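The town of Gremby would like you to know that its new library roof was put out to bid. It was put out to bid in the sense that a notice appeared on page 13 of the municipal newsletter, between the leaf pickup schedule and a recipe for squash, and stayed open for four days in January.

One company answered. Mansilla Denden got the job at a price that the council first called "competitive," then "fair," and by the last meeting "already signed." When a resident asked who it had competed with, she was told her question had been noted. I have seen the minutes. It was not noted.

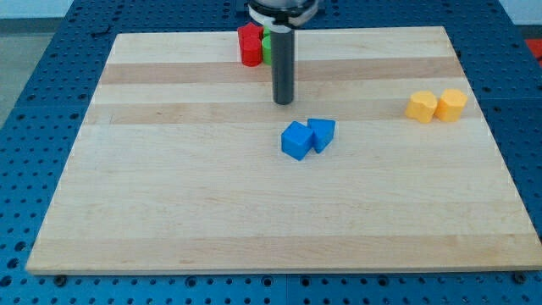 A board of pale and tan wood strips on a blue perforated table.

Defenders of the deal say that a contract of this size is small potatoes and that a full review would cost more than it saved. Maybe so. Over in Grerkska they publish every contract above $4,000, along with the losing bids, and the place has yet to collapse under the paperwork. Their file on a bus shelter runs to 464 pages. I read a good part of it and can't recommend it as literature, but I do know what the shelter cost.

I don't think anyone in Gremby took a bribe. I think they were in a hurry, knew a guy, and got annoyed when people asked. Put the bids online, all of them, even when "all of them" is one. And give the squash its own page.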